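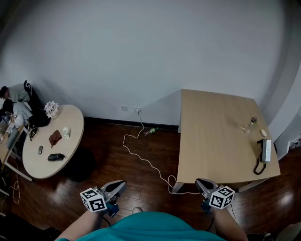

Staff Forum > Operations > Changes to Work
Thread: Handheld gripper sessions and the revised duty roster

dyammine (moderator)
Staff are advised that the Dotton site will continue handheld gripper sessions through February. Each operator works a pair of grippers, one in each hand, with a marker cube beside each. The target for the site is 1816 accepted recordings, of which 800 are assigned to the tidying tasks. Sessions count as regular hours. Please post questions in this thread.
Dima Yammine

rocha_packing
Thank you for the notice. It does not say what becomes of the packing roster. Four of us were moved from the line to recording, and our line hours have not been replaced. Is the transfer permanent?

fvandenberghe
I must disagree with the statement that these are regular hours. The work is different. On the line, a person may change grip or shift an arm whenever it is tiring. With the grippers, both arms are held forward and every movement is kept slow. I request that the session limit be written into the roster - at present it depends on who is supervising.
Fenna Vandenberghe

zesto_nights
My experience differs. I find the sessions easier on the back than lifting, and the tables, cups and cables are ordinary things to work around. My concern is the one Rocha raised. If the Zesero arms learn packing from our recordings, we should be told which shifts they will take over.

dyammine (moderator)
In reply to the points above:
The transfer is for 144 hours per operator, after which each person returns to the former post unless both sides agree otherwise.
The session limit will be added to the roster in writing.
No decision has been made on shifts for the Zesero arms. I am not able to promise more than that.

fvandenberghe
The written limit is welcome. "No decision" is not an answer to the question of shifts, and I ask that it be placed on the agenda for the 9 a.m. staff meeting.

rocha_packing
Seconded.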